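Drendthorpe Craft and Games Group
Minutes of the November meeting, 7.15 pm, back room

Present: Éabha Ó Dálaigh (chair), Hajnalka Szabó, Liliana Fontana, Tihomir Kos (minutes)
Apologies: Esperanza Bermúdez

1. Last minutes
Agreed, with one correction - the glue came from Bramon and was not a gift.

2. Money
Balance stands at 737 pounds. The Mulder invoice for sandpaper has been paid. Liliana asked for receipts to be handed in by the end of the month.

3. Wooden blocks
Hajnalka has sanded 28 more blocks for the children's building sets. A few still have rough corners and will be done again. It was agreed to leave them plain, with no paint or varnish. Tihomir to ask Vadau for a price on cloth bags, drawstring if possible.

4. Tables and coverings
Éabha raised the state of the tabletops after the last session. Agreed that a cloth goes down first and a flat sheet of cardboard on top of it wherever blocks are being handled. The green marbled cloth is to be kept for this. Liliana thought it too shiny to work on by itself and the others agreed. Large boxes should be opened out and saved - Esperanza has offered to store them in her garage.
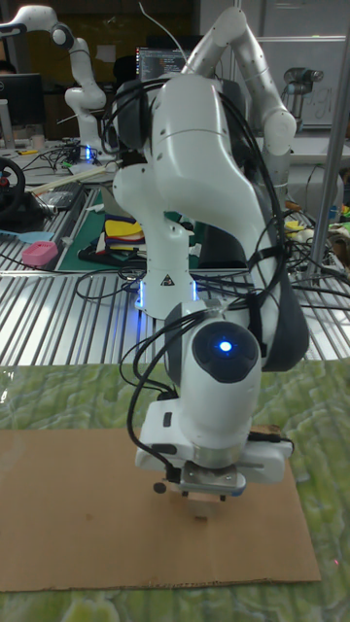 Item 4: block, cardboard sheet and the green cloth, with the slatted metal top behind.

5. Winter sale
Table booked, cost 20 pounds. Hajnalka and Éabha to set up from 9 am. Price of the sets held over until the bags are known.

6. Any other business
The cupboard key is still missing. Tihomir to get another cut.

Meeting closed 8.40 pm.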